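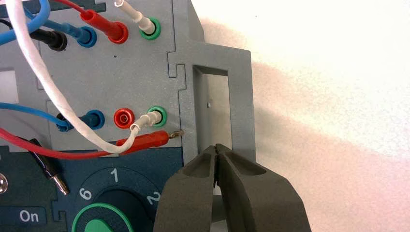
Patch cables, top row of the panel.

Notebook, February, print room at Pultdale
Large format: black and white drift, grey ramp reprints

Picked up where I left off with the green cast. Short version for anyone flicking through: the Rindix is printing neutral greys a touch green in the lower mid tones on the Perus cotton paper (the 225 gsm one) and perfectly fine on everything else I've thrown at it. Obinna had a look at last night's ramps under the viewing lamp and saw it straight away, which cheered me up no end as I'd started to think it was my eyes.

First thing this morning I ran a nozzle check. One gap in the light light black, second block from the left, tiny. Did a normal clean, not the heavy one, and it came back whole. Printed the ramp again on the Perus. Still green! So the gap wasn't it, or wasn't all of it. I've stapled both checks to the opposite page with the times on.

Then I did what I should have done at the start and read the label on the roll. New batch. The old roll ended just before the Krajewska job and we went on to the new one without touching the profile. Same name on the box, same weight, and to the fingers it feels the same too, but hold the two offcuts side by side near the window and the new one is a bit bluer. Raquel thinks they've changed the amount of brightener. I've written to the supplier to ask and I'm not holding my breath.

Ramp settings, so I can do this again without guessing:
Advanced black and white mode on, tone set to neutral, no tint
Matte black ink
22 steps from paper white to full black, no sharpening
Head height at wide, one direction only, highest quality
Left to dry on the rack over lunch before reading

I did try one ramp going both directions as I was getting impatient. It's quicker by miles and I honestly can't see a difference at arm's length, though with the loupe there's a faint roughness in steps 9 to 12. Fine for proofs. I wouldn't send it to Krajewska.

Readings went into the usual spreadsheet, tab called newroll. The worst step is 14, and the ones on either side lean the same way but less. Full black is good and deep, better than the old roll if anything. Paper white reads bluer, as you'd expect from looking at it.

What I think is happening: the neutral setting is a canned recipe, and it was a happy accident that it sat so nicely on the old paper. Nima disagrees and reckons the matte black is at fault, on the grounds that we opened a fresh 700 ml cartridge in the same week. Fair point, and I can't rule it out from what I've got. The way to settle it is to print on the old paper with the new ink, and I've found one offcut from the old roll in the plan chest, long enough for two ramps if I turn them sideways. I'm saving it until the printer has had a full day's running. Please don't use it for test strips!! It's in the top drawer with my name on.

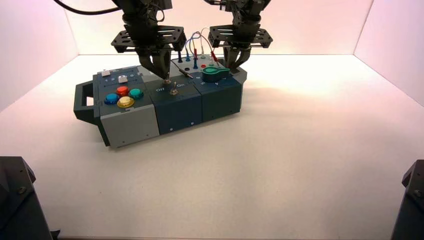 The task board, buttons at the left end.

After lunch

Back at it at ten past two. Ramps dry, or dry enough. Read them again and the green had eased a hair on every step, so drying time matters more than I'd allowed for. I've been reading some sheets straight off the printer and some hours later and comparing them as if they were the same thing. Silly. From now on everything waits on the rack and I write the time in pencil on the back.

Tried nudging the tone by hand. There's a little colour wheel in the driver and you shift a dot on it away from the middle. I went two clicks towards magenta and printed just steps 10 to 16 to save paper. Too far, they went plummy. One click: much nicer, and under the lamp I'd call it neutral. In daylight by the window it's perhaps very slightly warm, but the kind of warm people like. Obinna preferred it to the old prints. Chukwuemeka couldn't tell any of them apart and went back to his canvas wraps.

The trouble with the one click fix is that it moves the whole range, highlights as well, and the highlights didn't need it. On the portrait with the pale sky (sheet 37 in the Krajewska set, the one I always use for this) you can see a pinkish breath in the clouds. I can see it, anyway. A proper profile would deal with that and I'd rather spend the paper now than get the whole set sent back.

Side note on the roll feed. The new roll has a tighter curl on the core and the leading edge lifted twice on loading. Second time it brushed the head and left a black smear down the margin. I trimmed it square, back rolled it by hand for a minute and turned the suction up one notch, and it went through sweetly after that. If you load it, wear the gloves, this surface marks if you so much as look at it.

Also the waste tank is getting full. The warning isn't up yet but the bar is in the last bit. There's a spare on the shelf behind the cutter, still in its box.

Ibrahim asked whether we could just run the set through colour mode with a normal profile and skip all this. I printed him one. It's decent! Shadows are a bit thinner and it changes more between the lamp and the window than the black and white mode does, which is the whole reason we use that mode. Kept the print, it's in the folder marked odds.

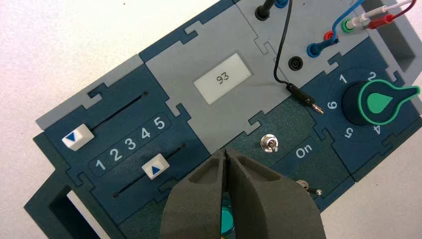 To do next

Old paper, new ink, two ramps on the saved offcut. Rack overnight, read in the morning.

If the greens are there on the old paper as well, Nima wins and I ring about the cartridge.

If they're not, build a grey profile for the new batch. Name it with the batch number this time, so we stop having three files called Perus final.

Print sheet 37 with one click of magenta and again with the new profile, same strip of paper, and show them to Raquel without saying which is which.

Order more cut sheets for proofs. Down to the last packet and it's been opened at the wrong end.

Ask Obinna where the good loupe has gone.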